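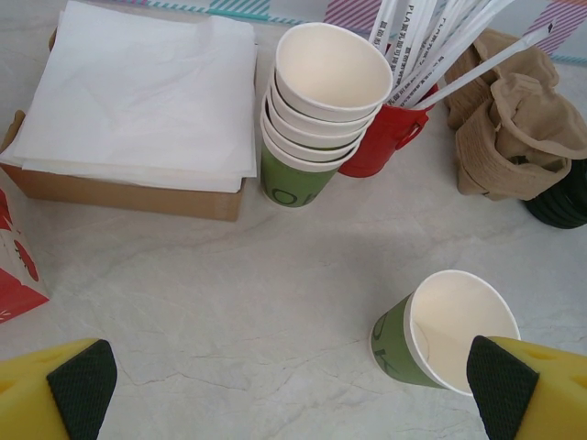 Paper cups on the marbled tabletop, one in green and white.

I have been home from Barajas for two days and I still can't stop talking about the coffee, so you get a whole post of it!

Some background. My friend Zofia Wysocka moved out there in May and has been sending me voice messages about a place called Clernier ever since (long ones, usually recorded while she's walking and out of breath). I figured she was overselling it. Then I had their iced coffee with orange peel at 7 in the morning, sitting on the front step, and I ordered a second before I'd finished the first – no regrets at all.

What got me was how simple it is. They brew it hot and strong, pour it straight over ice, and twist the peel over the top at the very end. I've tried it twice in my own kitchen now. The first go was weak because I forgot how fast ice melts in July. The second was so much better – I used almost double the grounds and froze some of the leftover coffee into cubes, a trick I got from Edmund Baran's old newsletter.
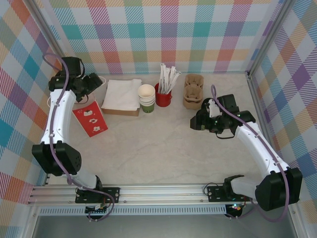
Coffee supplies along the back, and all that pastel plaid.

Zofia likes hers with a splash of oat milk and no peel, and we argued about it the whole bus ride to Drundimico. Bus 29, by the way, if you're going, and sit on the left for the river!

I brought home a bag of their dark roast and it's already half gone. Next I want to try it with grapefruit, or maybe a bit of rosemary from the pot by my back door. If you make iced coffee at home, tell me what you put in it. I'm up for anything except mint.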